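An Evening at the Hallow Screen Awards

I have wanted to go to the Hallow Screen Awards ever since I was a kid cutting pictures out of movie magazines, and this year I finally got a seat! Row R, far left, next to a pillar, and I loved every minute of it.

Doors opened at 6, but the line outside the Zillwood Theater already went past the bakery on the corner. The fans were half the fun. A woman behind me had seen Gleice Portela's film "Cuervo" in three different cities and could do the whole kitchen speech by heart – she did it for us twice, with the accents.

Inside, the lobby had been done up with old costumes from past winners, and you could walk right up to them. My favorite was the green raincoat from Portela's first movie, much smaller than it looks on screen. Then came the usual crush for drinks and the happy business of spotting faces. I saw Anderson Brito on the stairs, looking for his ticket in every pocket he had.
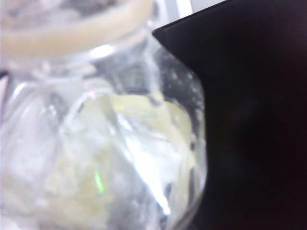

A glass jar with a cream-colored lid, very close up.

The ceremony itself seats 600, and it felt like every one of them was yelling when Portela won Best Actress. She forgot her speech, laughed, and thanked her bus driver from drama school. Washington Rangel took Best Supporting Actor at age 70, his first win after more than 2 decades of small parts, and the whole room got up before he had even reached the steps. I cried a little (okay, a lot).

Wagner Honorato hosted and kept it moving nicely, apart from a long bit with a fake mustache. The Pivix prize for new producers went to Esperanza Halvorsen, who sold her car to finish her first feature. It opens in June and I'm already counting the weeks.

The music was better than I expected, too. A small live band played themes from all the nominated films, and when they got to "Cuervo" people sang along from the balcony.

If you're thinking of going next year, get a seat on the right-hand side, where the winners come down after their speeches. And eat first. The sandwiches in the lobby were gone before I got my coat off.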